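**Grout haze** is a thin film of cement residue left on the face of tile after the joints have been filled. It is most visible on dark or polished surfaces and is common on floors, shower walls and kitchen backsplashes.

## Cause

Grout is spread over the whole tile face and pressed into the joints with a rubber float. Water used in cleanup carries fine cement particles onto the tile, where they dry as a dull coating. Too much water in the sponge makes the film heavier and can also weaken the joint.
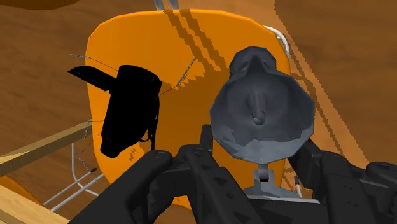 Mircea Grecu, contributing editor

## Removal

Fresh haze can usually be buffed off with a dry cloth. Older haze on glazed ceramic or porcelain is treated with a mild sulfamic acid solution, then rinsed twice. Acid should not be used on marble, limestone or travertine, as it etches the stone. Epoxy grout leaves a resin film that needs its own remover.

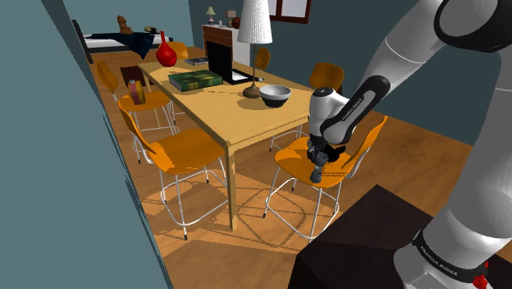

Carol Heywood, technical reviewer

## Prevention

Installers work in small sections and change the rinse water often. Porous stone and unglazed tile are commonly sealed before grouting. 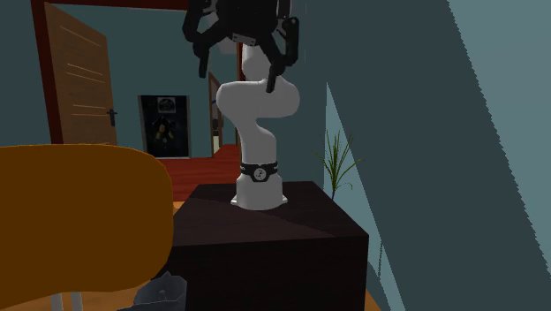
Vol. 9, p. 326

## See also

- Efflorescence
- Thinset mortar
- Unsanded grout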